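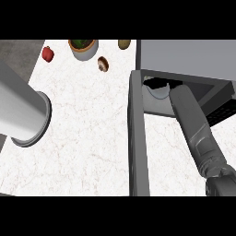

30 October 2018. Back on the retrieval policy after a week of fighting the renderer, and I'm writing this down before it all runs together in my head. The question for today was whether randomizing the layout around the compartment buys us anything, or whether we've been burning render hours for nothing. Quick recap for Fermín Lagos, who's been away: Rindon is the policy trained on the tidy counter only, Birnance is the same network with the same number of demos but with the counter objects moved around every episode. Everything else is matched, down to the learning rate. For this layout I kept the pepper, the plant and the mushroom up along the far side of the counter, put the big white cylinder down at an angle on the left, and left the white bowl inside the compartment with the arm coming in from the lower right. The rim of that bowl sits partly in shadow at the top, and I'm now pretty sure that shadow is half my problem (more on that below).

So, the numbers. I ran 100 episodes per policy, same seeds for both. With the counter laid out the way it was in training, there's nothing between them, both do fine and I'd be suspicious of anybody claiming a winner. Then I switched to the held-out layouts and Birnance finished 80 out of 100. Rindon was well under that - I stopped the run early by mistake so I don't have a clean number, and I'm not going to write down a dirty one. Will rerun tonight.

What I didn't expect was how the failures looked. I'd assumed Rindon would get distracted by stuff on the counter and wander off toward the cylinder or something silly like that. Nope! It goes to the compartment every single time. It just stops short, or slides past the right side of the bowl and closes on air. I went through 8 of the bad rollouts frame by frame with a coffee and a bad attitude, and in every one the approach looks great up to the last little stretch. So the clutter isn't pulling the arm away, it's messing up the final few centimeters. My guess is that the network picked up some counter feature as a landmark for depth, and when the landmark moves the depth estimate moves with it. That would fit with Birnance doing better, because it never had a landmark it could trust.

To poke at that I did the cheap masking test. Gray out everything left of the compartment post, change nothing else, and run the same seeds. Birnance barely noticed. Rindon got worse, and worse in the same way (stopping short). I like this result a lot, but it's one test on one afternoon and the mask itself is a weird thing for the network to see, so no victory lap yet. Fermín, if you have a better idea than a flat gray rectangle, please tell me. Blurring maybe?

Now the shadow. Birnance's misses are a different animal. Most of them happen when the light is set so the recess goes dark and the bowl's back edge fades into it. I tried nudging the light forward in three steps and the misses thinned out with each one, which is nice to know but doesn't help us, as the whole point is to get a policy that copes with a dark compartment. Adding light variation to the training set is the obvious thing. It's also the expensive thing. Valdebenito (the old render box) can't chew through it in a reasonable time, so this has to go on Renov, and Renov is booked until November.

Small stuff so I don't forget it:

The black vent on the side of the unit shimmers when the camera gets jittered. Aliasing in the crosshatch, I think. Turned up the sampling and it calmed down, but episodes render slower now. Leave it on for eval, off for training, and put that in the config comments this time.

Gripper contact offset was still at the old value in one of the two config files. Fixed it, reran a handful of seeds, no change in outcome. Phew.

Episode logger drops the last step if the run times out. Not fixed. Annoying when you want the final gripper pose, and that's exactly what I want for the stopping-short cases.

Next up: full Rindon rerun on the held-out layouts, then the masking test again with blur in place of gray, then a depth probe on the frozen features if I can get it going. If the probe's estimate drifts with the counter objects I'll believe my own story a bit more. Starting the rerun now and going home.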